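Fourteen Ways to Hold a Sponge

I spent most of October teleoperating two robot arms at a kitchen counter, and I have opinions about it.

The pitch, as Hamish Whitcombe gave it to me over coffee, went like this. You record a person driving the arms through a chore. You do it 200 times. You feed the recordings to a policy and the policy does the chore. The demo clip he showed me had a gripper wiping a counter very nicely, once, for 14 seconds. I asked how many takes. He said that was a fair question and changed the subject to lunch.

I signed on anyway. Our project is called Undby and the task is dull on purpose: pick up a sponge, pass it from one arm to the other, wipe, put it back. Kanokwan Prasertsri wrote the protocol. It runs to two pages and the word "natural" is in it a lot, as in "approach the sponge in a natural manner." Try doing anything in a natural manner through a pair of leader arms at eight in the morning.

Then there's the handover, where most of my doubts live.

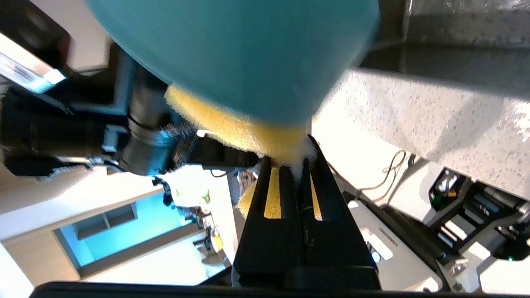
Filed under: robots, grumbling
3 min read

We keep the wrist camera view for every episode, and a teal and yellow sponge pinched by its bottom edge with the other arm close by is a pretty typical moment. To me that's a bad grip. It has hold of the scouring side and a bit of fluff. But the protocol only asks whether the sponge got to the other arm and the wipe got done, so a grip like that can be marked a success and go in the pile with the good ones. I brought this up. The answer was that variety is healthy for the data.

Maybe it is. I can believe a policy should see some ugly grasps and how a person gets out of them. What I have trouble with is calling it variety when it's me being tired. My first 50 episodes are careful. The ones before lunch are fast and a little mean. I doubt the model can tell a strategy from a mood, and I haven't seen anyone check.

The other thing is the counter. It's speckled gray granite-looking stuff, and every one of our episodes happens on it. Kanokwan wants a second site at Drummond with a plain surface before we train anything serious. Hamish wants to train now and see. I'm with her, though I suspect we'll do it his way, get 80 percent on our own counter, and write that number in large type.

I'm not saying it won't work. The early Condano runs surprised me, and I'd bet against those too. I'd just like the failures kept. Right now a dropped sponge means you hit the pedal, delete the episode and start over, so the dataset has never seen a sponge on the floor. I have, plenty.

Next week we swap in a new sponge. The protocol doesn't say which kind.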